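Work and Automation, session 4: The parcel station
Course notes, Milan Meijer

Last time we spoke about the history of the sorting hall in general. Today we stay at one workplace, the small-parcel station at Claeys, in the Mirnness building. The building is from 1931 and was made for sorting letters by hand. I mention the year because the people who work there still use the old names for the rooms, and you will hear them in the interviews.

Please read the interview texts before the seminar. They are long, but the second one is necessary for the assignment.

1. What the job was

Before the change, a person at the station took a parcel from a crate, looked for the waybill, turned the parcel until the waybill was on top, and sent it to the belt. In the job description this was called "feeding". It took one line of text. The workers themselves described it in much more detail. They spoke about how soft bags are worse than boxes, how the waybill can sit in a fold, and how you learn to feel with your fingers where the sticker is. One worker said that after a month she did not look at her hands any more.

This is the first idea I want you to keep: a task that looks simple in the job description can contain a lot of knowledge. When a company buys automation, it usually buys it for the task as written.

2. What the job is now

The handling itself is done by a robot with two arms. The project is called Skirano inside the company, and the workers use this name for the machine also ("Skirano has stopped again"). The crate, the table and the belt kept their places. The rule about the waybill did not change, it must still face up.

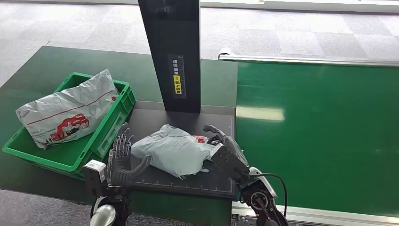
Figure 1. Robot hands on a soft parcel at the feeding station. The label on the post gives the instruction to place the waybill facing up.

Look at the kind of package in the figure. A plastic bag of this type has no stable shape. It folds when you press it, and its surface is shiny in strong light. Many students expect that heavy parcels are the difficult ones for a machine, but in the interviews everybody speaks about the soft ones.

Notice also that the instruction is written on the post, at the place of work. An instruction like this is made for a human reader. In the seminar we will discuss what it means when a workplace keeps its signs for people while the handling is done by a machine. I do not have a final answer to this.

3. What changed for the people

The company now uses the word "attendant". One attendant looks after 3 stations. The work consists of bringing full crates, taking away the empty ones, and helping when a parcel is stuck or lies with the wrong side up. From the interviews I take the following points:

– Less pain in the wrists and shoulders. All the older workers say this, and we should take it seriously.
– More walking, and more waiting for something to happen. Some find the waiting more tiring than the old work.
– Fewer conversations. Before, two people stood at neighboring tables and could talk the whole shift.
– A new type of responsibility. If the waybill is wrong, who made the error? The old forms had a field for the name of the worker, and this field is still there.

The supervisors measured the old work in parcels per hour, with a target of 300. For the attendants there is no such number yet. Some workers are glad about it. Others told us they do not know any more if they had a good day.

4. Terms for the exam

Task and job: a job is a group of tasks. Automation takes tasks, and the job is then built again from what is left.
Residual work: the tasks which stay with people after automation, often the irregular ones.
Tacit knowledge: what a worker can do but cannot easily explain.

5. Assignment

Choose a workplace you know and describe one task in two ways, first as the employer would write it and then as the worker would tell it. Use at most two pages. Bring it on paper. The chapter from the Cultora reader may help you with the form, but please do not copy its headings.

Comments (3)

jonna_k
Is the second interview the one with the night shift? There are two files with the same name.

M. Meijer
Yes, the night shift. I will rename the files on Sunday.

tobias r.
I worked in a depot for two summers and the part about soft bags is right. We always left them for the end of the crate. Can I use that depot for the assignment even if I don't work there now?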